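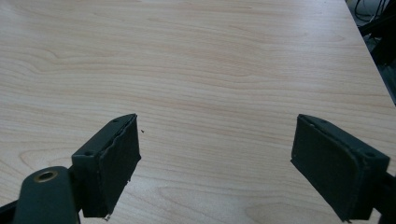 I get asked at least twice a week whether a machine can do the washing up yet, and my answer is still "sort of, if you're patient". I'm Felicja Wróbel and I look after the equipment side at Clivivlow, where we sell and hire a small range of kit to people who want to find out for themselves. The question I'd start with is what the job looks like from down at finger height. Two foam pads and a stretch of pale wood between them is a very friendly place to work, and most kitchens and packing benches are nothing like it. So this page is about the Pyo gripper, what it's good for, and which chores I'd leave well alone for now.

## Pyo hand-held two-finger gripper

You hold the Pyo in your hand and do the job yourself, through its fingers. It's the cheapest way I know to find out whether a chore is a two-finger chore before you spend proper money on an arm. If you can't fold a tea towel with it, and you've got a human brain and two good eyes helping, then an arm with the same fingers isn't going to manage either!

**What's in the box**

- Pyo gripper, fully assembled
- 2 spare foam pads
- Hex key and a short printed guide
- Carry bag

**Details**

| | |
|---|---|
| Length | 508 mm |
| Fingers | 2 |
| Hire period | from 2 weeks |
| Price to buy | £300 |
| Price to hire | £70 per period |

## What it can do

Picking up and putting down, mostly, and it does that nicely. Plastic cups, tins, boxed goods, wooden spoons, socks (one at a time), sponges, small parcels. Clearing a table is fine if things aren't stacked. Loading a shelf is fine too, as long as there's room either side for the fingers to come in.

Arif Miah on our bench has been putting it through shop-floor jobs since October – sorting returns, filling small cartons, hanging light garments on rails. Cartons went well. Rails were all right once he'd slowed down. Returns were a pain, mostly the poly bags, which slide about and never sit the same way twice.

## What it struggles with

- Cutlery lying flat. You end up chasing a teaspoon to the edge of the table and tipping it off.
- Fitted sheets. I've tried. Please don't write in to tell me there's a knack.
- Anything that needs twisting hard, so jar lids and stiff taps.
- Paper, one sheet at a time.
- Wet plates. You can do it, but I wouldn't use your good ones.

An arm has all of those problems and a few more, as it also has to work out where the spoon is. That's the bit people forget when they watch a clip of a robot laying a table. I don't say it to put you off, I'm really quite hopeful about laundry sorting and simple tidying, and I think small warehouses will get real use out of this sort of thing before my kitchen does.

## Looking after the pads

The foam is the part that wears. Edges go first, usually along the top and bottom, and then little bits start to come away. A slightly tatty pad still grips well enough for boxes and cups, but change it before you try anything thin or slippery. Undo the screws, swap the pad, do them up again until they're snug and no more. Wipe the foam with a damp cloth and let it dry flat. No washing-up liquid, it leaves a film.

Replacement pads come in pairs and fit the older Kasano fingers as well, so if you've got one of those in a cupboard you needn't buy the whole thing again.

## Going further with the Tirnia mount

If your chore passes the hand test, the Tirnia mount lets you put the same fingers on a bench arm. We stock the mount and can tell you which arms it suits, but please talk to us before ordering. Quite a few people have found that the job they wanted done needed a better shelf or a different box, and that's a lot less money!

## Hiring and returns

Hire units go out in the carry bag and come back in it. Normal wear on the pads is included. Send us a line with the chore you've got in mind and how much clear space there is round it, and Arif or I will tell you whether we think it's worth a go. We answer most messages by 4 in the afternoon, and a rough sketch of your bench or worktop helps a lot.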